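The Plunmont Method

My sister swore by the Plunmont method. She had read the book in June and by the end of winter she owned six fabric boxes and a opinion about everybody's socks, mine included. She mailed me her copy with a sticky note on the cover that said START WITH PANTS.

I didn't start with pants. I put the book under the short leg of the Fledberg dresser, where it did good work for two months, and I would have left it there if the second drawer hadn't jammed on a sweater and come away in my hand.

So the whole drawer went on the bed. I fished the book out, the dresser sank back to its usual tilt, and I read chapter one standing up. A garment, it said, knows how it wants to be folded. I read that line again in case it improved. The author claimed to have emptied 3000 closets and never met a pair of pants that lied to her.

I have met several. There was a pair I bought for a job interview at Maksymiv, when Maksymiv was still hiring, that felt like my size until I sat down. There was the pair I painted the porch in, which I had told myself were for painting and then wore to a funeral lunch under a long coat. And there were the pale jeans with the elastic waist, bought the same week I announced to my sister that I would never own jeans with an elastic waist.

The book wanted them laid flat, smoothed from the middle outward, one leg over the other, then turned to face the way they would live in the drawer. I did all of it on the pink sheet. I even smoothed. The puckers under the waistband came straight back, as I'd told the book they would.
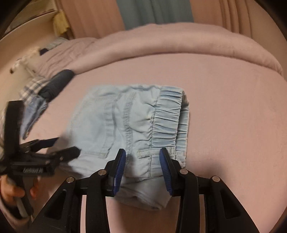

Step four, elastic to the right.

"Now thank them," said the book.

I looked at the door, though I live alone. The radiator ticked. Outside, somebody was scraping a windshield with what sounded like a credit card.

"You're all right," I told the jeans, which was as far as I was prepared to go.

They didn't stand up on their own. Chapter two was firm about this – a properly folded pair should stand like a book on a shelf. Mine leaned, considered it, and lay down on the sheet. I refolded them in thirds, and they lay down the other way. I tried them against the wall, against the pillow and finally against the Plunmont book itself, where they stayed up for as long as it took me to find my phone.

My sister picked up on the second ring.

"Does yours really stand?" I said.

"Of course it stands."

"By itself? With nothing in front of it?"

I heard her walk down her hallway and pull something open. It took her a while.

"They're in a box," she said. "The box is part of it."

"What page is the box on?"

"It's implied."

I hung up and put the jeans in the drawer lying down, on top of the sweater, and shoved until the drawer went in. Then I got on my knees, lifted the corner of the dresser with my shoulder and slid the book back under the leg.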